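Open day at the Zirnside baseball academy

Zirnside opened its gates to the public for one day this fall, and I drove over with my son, who is in his second year of travel ball. The academy takes players from age 12 up through high school. Most of the families there were deciding whether to apply for the March intake.

Parking was in the grass lot behind the left field fence. From there you walk past two practice diamonds to the main building, where they hand you a map and a wristband. The tour groups were full by the time we signed in, so we went around by ourselves.

The batting cages are the best part of the place. There are 7 of them under one roof, with Kestetti netting and good lights. Kids could take a round of swings for free. The line moved quickly, and a coach stood behind each cage and gave every hitter one thing to work on. My son was told to quit dropping his back shoulder, which he has heard before. 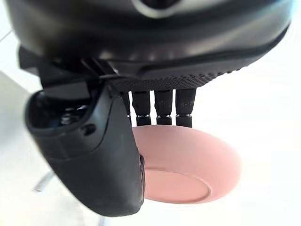 Black robotic hand, seen from below.

Next to the cages is the pitching room, with two full mounds and a radar display on the wall. Visitors 12 and over could throw five pitches. The coach running it spent more time talking about rest days than velocity, and I was glad to hear it. Pitch counts are logged for every player, and a parent can ask to see the log.

We watched an intrasquad game on the Kennedy field for an hour. It has a turf infield and a grass outfield, and the bleachers hold maybe a couple hundred people. The fielding was sharp. The baserunning was sloppy, with two kids picked off first in the same inning.

The afternoon talk was on schoolwork, meals and boarding. Boarders eat breakfast and dinner on site and play 49 games over the year, counting the fall schedule.
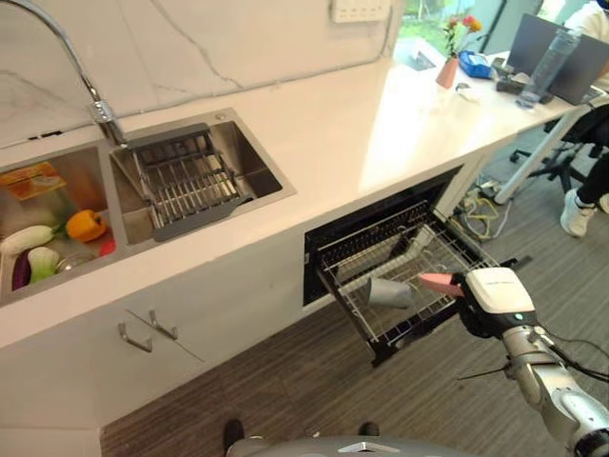
Day players pay less but still have to be there by 3:30 on practice days, and that would be a hard drive for us. There is a shuttle from the Tasa park-and-ride, though it doesn't run on weekends. The application fee is $100 and you don't get it back. Tryouts are held over two days and players need to attend both.

We left before the home run contest. My son wants to apply. I want to see the full fee sheet first.

Last updated: 2022-10-12

Comments

dugoutdad5: Did they say if catchers get their own coach? Ours was told yes last year and then it was shared with the infielders.

leftylane: The shuttle is usually late coming back. Plan on waiting.

mbrook: We did the tryout in March. Bring your own water and a jacket, the indoor part is cold.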